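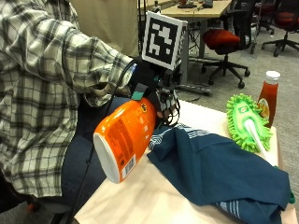

I joined the robotics club in September on the understanding that we would build robots. So far I have mostly tidied tables. The group project is called Mallet, and the plan is to teach an arm household chores by recording people doing them first, glove on, again and again, until there is enough data for the thing to copy. The kit takes some getting used to, with a marker board perched on its post above the hand and black cables trailing down past your jeans. Then you pick up the orange bottle, and later you deal with the crumpled garment with the striped trim, and the green duster, and the ketchup. The target for this term is 291 recordings. We have 121.

I should say that I like the club. The people are kind and the room is warm. But I have sat through three planning meetings now and I still can't get a straight answer to what I thought was a simple question: how will we know if it has worked?

The answer I get is Kodari. Kodari is the student competition we have entered, and its rules say a team has to clear a table in 18 minutes with no human touching anything. Fine. That is a test. My trouble is that last year's team, who called their project Vonent, went in with a similar plan and a smaller pile of recordings, and their report blames the result on not having enough of them. Perhaps so. It could also be that more of the same gives you more of the same. I asked whether anyone had tried training on half the Vonent data to see if the score dropped. No one had. The files are on a drive at Flaltano, the workshop that sponsors us, and getting at them needs a form.

My other worry is cloth. A bottle is a bottle wherever you put it down. A shirt never lands the same way twice, and what I do with it depends on where the collar ended up, which I find by poking about. I don't know how much of that poking about gets into the numbers. The glove knows where my fingers went – it has no idea why. I've started folding in a rather stiff, tidy way when I'm recording, and I've noticed other people doing it too. So the arm may well learn to fold like a student who knows they are being recorded.

I was told I was being negative, and then I was asked to write the evaluation section, so I suppose that's fair. My proposal is dull. Stop at 150, train on what we have, try it on a shirt it hasn't met, and write down the score even if it's nought. If it beats the 58 points Vonent got, I'll happily do the other half of the recordings myself.

The next session is at four. I've been put down for bottles again.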